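Notebook, bench 2
Saturday, August

Continuing the tidying work. Goal for this round is the same as on the last page: loose parts on a flat surface, instructions in plain words ("put the blue ones together," "move the star to the left edge"), no gripping. Everything is done by pushing. If pushing alone gets us to usable, the Lolirar bench-clearing job can go ahead with a rod and skip fingers entirely, which would take most of the cost and most of the breakage out of it.

Controller is the Moselar build from Thursday with the speed cap left in. Planner is unchanged. I did not touch the camera calibration and nobody else should before the next session.

Warm-up

Homed, checked rod height against the feeler gauge at the four corners and the center. Near right corner is still the low one. It has been shimmed once already and I left it. The rod clears it with the height setting we have, but a flat part such as a washer could end up underneath the tip there. Note for whoever does the hardware trial.

Ran the dry path twice with no blocks. No contact, no error flags.

Session 1, single moves

One block, one target, one sentence. 100 instructions issued from the list, 83 completed to within tolerance inside the time limit. Of those that did not complete, the bulk were time-outs, with the block close to its target and the arm still making corrections. I would call a lot of those acceptable on a real bench, but the criterion was written before the run and I am keeping it.

Shape matters more than distance. The cube goes where it is sent if the rod lands near the middle of a face. Landing toward a corner spins it, and the planner then spends its time squaring up something that did not need to be square. The cylinder on its base is easy to start and hard to steer, because the contact point slides around the curve. The star catches the rod between two points and then behaves very well, better than anything else on the board. Get the rod on the outside of a point and it pivots.

Worth considering for Lolirar: most of their small parts are closer to the cylinder than to the star. Hex nuts should sit somewhere between. Pustutis sends its fasteners mixed, so a bench there will have all of it at once.

Session 2, grouping by color

Eight blocks, sort into pairs by color, no positions given. The planner chooses where each pair goes. This is the nearest thing we have to a real chore, in that a person asking for it would not care about the coordinates either.

Green pair (cylinder and star) was in contact on the left side of the board and blue pair (cube and triangular prism) was in contact near the middle, with the rod just above the wood beside the prism. Yellow and red were farther back, on the far side of the rod from where I sit. Front of the board clear. 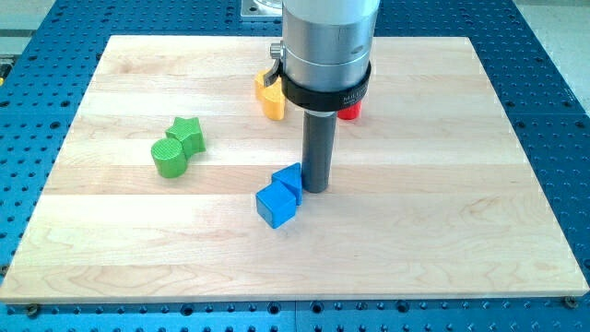
Problems, in order of how much they annoy me

1. Undoing its own work. To get at a block on the far side, the rod takes the shortest route at working height, and if a finished pair is in the way it plows through it. The planner then sees a broken pair and goes back to fix it. Worst run had 21 repairs before I stopped it. Raising the rod between pushes would solve this. We had that disabled for speed. I think that was a mistake and I was the one who argued for it.

2. Blind area behind the tool. From a front view the collar and housing hide whatever is at the back of the board. The planner keeps the last known position, which is fine until something moves while hidden. Proposed fix is to back the arm off to a side position every few pushes and look again. It will cost time. A second camera would cost less time and more money.

3. Edges. A block pushed against the edge of the board cannot be brought back with a rod that only works from the top, unless there is room to get behind it. At present I reach in (arm stopped) and nudge it. On a household table the part would be on the floor. I have added an inner boundary to the config and will see how much usable area it takes away.

4. Touching versus near. "Together" has no threshold that everybody agrees with. I used contact. Anyone tidying a kitchen counter would accept a gap.

Comparison by hand

Did the color sort myself with a single dowel, eyes open, same rules. It is slower than I expected and I also knocked a pair apart on the way past. The difference is that I lifted the dowel afterward without thinking about it. With two free hands the job takes a few seconds and there is nothing to compare.

Where this leaves the question

The request from Panasiuk was for a plain answer on whether the thing can clear a bench at end of shift. My current answer is no for a mixed bench and probably yes for a narrow version: flat surface, parts that stand stable, a raised lip at the edges, nothing stacked, and no hurry. Overnight would suit it. Time-outs stop mattering if it has until morning.

For household use I would not extend any of this. A counter has soft things, tall things and wet things, and a rod has exactly one way of dealing with each. Wiping was brought up again at the group meeting. Wiping is a pressure problem and our height control is not a pressure control. Separate project.

To do

Turn the lift between pushes back on, rerun session 2 with the same starting layouts, log repairs separately from first placements.
Try the look-again position every 2 pushes, then less often, and see where the hidden-block errors come back.
Ask for a real tray of sorted-out fasteners from Lolirar, nothing smaller than the cube for now.
Write down the tolerance for "together" and get it agreed before the next numbers go out.
Re-shim near right corner.
Check collar clamp for slip at the end of the day. Checked, no movement against the pencil mark.

Powered down 5:40, blocks back in the tin, logs copied to the shared drive under bench 2.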